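# Chapter 5: The Room Around the Work

In the last chapter we looked at benches, stools and storage. This chapter turns to the parts of a workroom that people tend to notice only when they cause trouble: the ceiling, the lights, the air vents and the screens. By the end of it you should be able to walk into a shared room, sketch its ceiling, and say where a work table ought to go.

Start with light. Long fluorescent fixtures are common in rented workrooms. They are cheap to run and they spread light over a wide area, which suits sorting, folding and mending. Their weak point is glare. Any smooth, dark surface in the room will throw the light back at you, and a large monitor is the worst of these. A screen that is switched off still reflects the lamps, the people and whatever else is in front of it.

Ngọc Đoàn ran into this when she set up a teaching room at Ernell. Her students were checking knitted samples for dropped stitches, and those who faced the wall screen kept losing their place. She turned the tables by a quarter and left the lamps alone. The complaints stopped within a week. We will return to her floor plan in Section 5.2.

Air comes next. A ceiling vent should not blow straight down on a table where light materials are handled. Thread ends, paper patterns and tissue will all move in a weak draft. Mark every vent on your sketch before you mark any furniture.

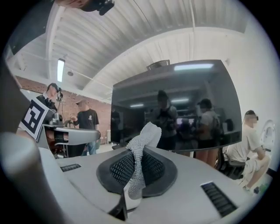

Ceilings themselves vary a good deal. Ribbed or corrugated panels are quick to put up, and painted white they return plenty of light to the room. They also collect dust along the ribs. Clean them before the tables are moved in, working from the far wall toward the door.

The rest of the chapter is in two parts. Section 5.1 covers screens and reflections, with a method for testing glare from a seated and a standing position. Section 5.2 covers vents and lamps together, using the Ernell room and a smaller one at Sadville.

**Before you read on**

Sketch the ceiling of the room you are in now. Show each lamp, vent and smaller fixture. Then draw any screen or other glossy surface and mark which lamps you can see in it from your chair. Keep the sketch. You will need it for the exercise at the end of Section 5.1.

**Terms used in this chapter:** glare, draft, fixture, line of sight, return light.

## 5.1 Screens and Reflections

Light leaves a smooth surface at the same angle at which it arrives.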